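平行夹爪换了长指之后抓方块老是歪，是夹爪的问题还是我的问题？
发布于 2022年4月1日　分类：末端执行器　浏览 164

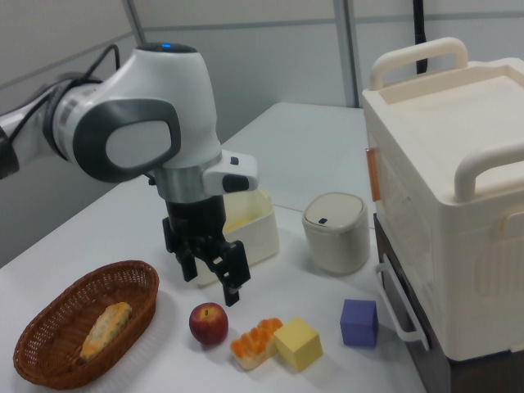
图：我的桌面测试台，夹爪朝下张开

丁卓然（Zhuoran Ding）

大家好，第一次在这边发帖，写得啰嗦请见谅。

我最近在对比 2 款平行夹爪，一款是 Ninard 的，一款是 Clerkance 的，装在同一台臂上，法兰没换，控制器也没换。测试物就是桌上这些：红苹果、玩具面包、一个淡黄色方块、一个紫色方块，还有藤篮里的那个烤点心。任务很简单，从上往下抓，提起来，放进篮子里。

Ninard 那款用原装短指的时候还挺乖的，换了长指以后就开始闹脾气。抓紫色方块，每次合上的一瞬间方块都会转一个角度，提起来是斜的，放下去就滚。我把力从 11 N 一路加到 37 N，越加越歪（苹果倒是抓得好好的，气人）。Clerkance 那款没有这个毛病，可是它的开合行程小，苹果得对得特别准才进得去。

黄色方块更麻烦，它紧挨着玩具面包，手指一下去就先碰到面包，然后两个东西一起跑。我试过让手腕转九十度再下，好一点，但还是三次里有一次失败。

我想问的是：
长指抓方块歪，是不是说明这款夹爪刚性不够，该退？
挨在一起的东西，大家是先推开再抓，还是直接换窄指？
还有相机，我现在只用一个固定机位，要不要在手腕上再加一个？

预算有限，两款只能留一款，先谢过各位！

廖兰英（Lanying Liao）
被采纳 · 赞 37

先别退！我看了你的图，两根手指的指尖好像不一样高，左边那根收得高，右边那根更靠近桌面。当然也可能是拍摄角度造成的，你拿把直尺横着靠一下指尖就知道了。

要是真的不齐，那方块歪就很好解释了：两边的接触点一高一低，合上的时候等于给方块加了个力矩，力越大拧得越厉害，跟你说的越加越歪正好对上。苹果是圆的，自己会找位置，所以你看不出来。

我去年在 Brusden 那个项目里也踩过这个坑，查了两天标定，最后是长指的安装座里有一边垫片没取出来，气得我中午饭都没吃。建议你这样弄：

先断电，把两根长指拆下来，并排放平比一下长度，顺便看看安装面上有没有毛刺或者残胶。装回去的时候螺丝先都不要拧死，把手指合拢，指面贴平了再对角一点点拧紧。然后把力调回 11 N，拿紫色那块单独试，它离别的东西远，干扰少。连着抓十来次，要是还歪，再去怀疑臂的末端姿态，看看工具坐标系的 Z 轴是不是真的垂直于桌面。我自己就碰到过换了手指忘改 TCP 的，长度差一截，下去的深度全不对。

挨着的那个黄块，我会先推开。手指合拢，从面包和方块交界的地方轻轻往一侧拨，拨出一指宽就够了。换窄指也行，不过你还要抓苹果，窄指接触面小，提起来容易晃，来回换手指又得重新标，太折腾。

相机我觉得可以晚点再说。先把机械的部分弄干净，不然加了相机你也分不清是看歪了还是抓歪了。

Sherif Bensaid
赞 2

换吸盘啊，方块一吸就起来了，我这边用 Ashour 的小吸盘从来不歪。藤篮那种东西就别指望了，漏气。

Aicha Helmy
赞 11

补充一下相机的部分，楼上兰英讲机械讲得很清楚了，我就不重复。

我两种都用过。固定机位好处是视野稳定，标一次能用很久，坏处是夹爪一下去就把后面的东西挡住了。你那个白色塑料盒就在夹爪后头，现在已经被遮掉一部分，要是以后想从盒子里抓东西，单靠这个角度肯定会难受。腕部相机近看很舒服，最后那几厘米的对准特别管用（尤其是你说 Clerkance 那款行程小、要对得很准），但是线要理好！你臂上那几根黑线已经绕了一个弯，再加一根的话记得把手腕转到两头极限各走一遍，慢速走，看看会不会扯到。我七月份就扯断过一根，心疼死了。

两款留哪个，我会看你以后主要抓什么。苹果面包这类大小不一的多，就留行程大的那款，手指装正了应该够用。要是以后全是小方块，那 Clerkance 省心。

丁卓然（Zhuoran Ding）回复 廖兰英

刚用直尺靠了，真的不齐！拆下来一看，右边那根的安装座里夹着一小片保护膜……我开箱的时候居然没撕干净。撕掉重装，11 N 抓紫色方块，连着抓都是正的，太感谢了。黄块我今晚写个推开的动作试试，TCP 也顺手重标一遍。

廖兰英（Lanying Liao）回复 丁卓然

哈哈恭喜！推的时候速度放低一点，玩具面包底下要是滑，会跟着一起走的。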